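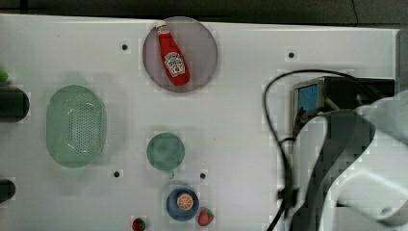
How to set up a small play kitchen on one table

June 28, 2024

I have written this page for parents and for people who work in a playroom and have one table to give, not a whole corner. My own table is white and quite plain, and I have arranged it many times before I was content. The way below is the one I stayed with.

What you will need

One table with a light top. Mine is the Flisitz, 70 cm deep.
One colander, one plate, one bowl and one small cup with a handle.
Some toy fruit. Strawberries and an orange slice are enough for the beginning.
One bottle for sauce. We use a red ketchup bottle.
A damp cloth and a drop of washing-up liquid.

It is not necessary to buy all from one shop. I found the colander at Karabulut, a household shop near our tram stop, and the rest came little by little. In February I made the mistake to order a big box of toy food from Pokudier, with very many pieces. The children emptied it on the floor and played with the box. Please start small.

Step 1. Wipe the table

Wipe the top with the damp cloth and then with a dry one. If your table has holes in the top, go into them with a cotton bud, as crumbs like to stay there. Let everything dry before you put anything on it.

Step 2. Put the large things first

The colander goes on the left side. It is long and oval, so I turn it with the narrow end to the child. The plate goes at the back, near the middle. If you have a small oven, it has its place on the right, and its door should have free room to open. A real oven must only be used by an adult, and in our house it is not plugged in during play.

Step 3. Make a place for the fruit

Put the bowl at the front, where small arms can reach it. I lay the orange slice in the bowl and leave the strawberries next to it on the table. I tried also with all the fruit inside the bowl, but then the children saw only what was on the top. A fruit which lies outside is an invitation to pick it up. 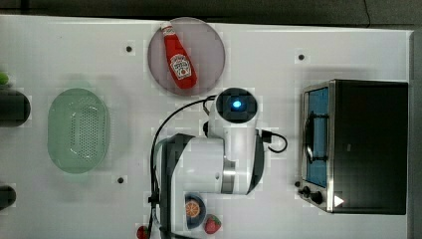
Choose a bowl in a dark colour if you can. On a white table a blue one is easy to find again, and the orange looks very nice in it. With a white bowl the whole thing disappears a little.

Step 4. Add the sauce

Lay the ketchup bottle across the plate. When it stands upright it falls at the first push, and then it rolls. If you use a bottle from your own kitchen, wash it out with warm water until there is no smell, let it dry with the cap off, and close the cap firmly. An 800 ml bottle is too thick for a child of three years, so take a smaller one.

Step 5. Give one task

Do not explain the whole kitchen. Say one sentence, for example "Can you wash the strawberries?" and show the colander. After this comes the plate, and after the plate usually a long discussion if strawberries may be eaten with ketchup. I let them decide.

Putting away

I keep the small parts in a Korance box, number 507, with a flat lid. The fruit goes in first, then the cup and the bowl, and the colander lies on top of the box on the shelf. Children of 5 years can do this alone when the box has always the same place.

Wash the plastic fruit once a week in lukewarm water. Do not put it in the dishwasher. One of my first oranges came out of it with a bent edge, and it never again lay flat in the bowl.

If you have two children at the table, put out a second cup before they ask for it.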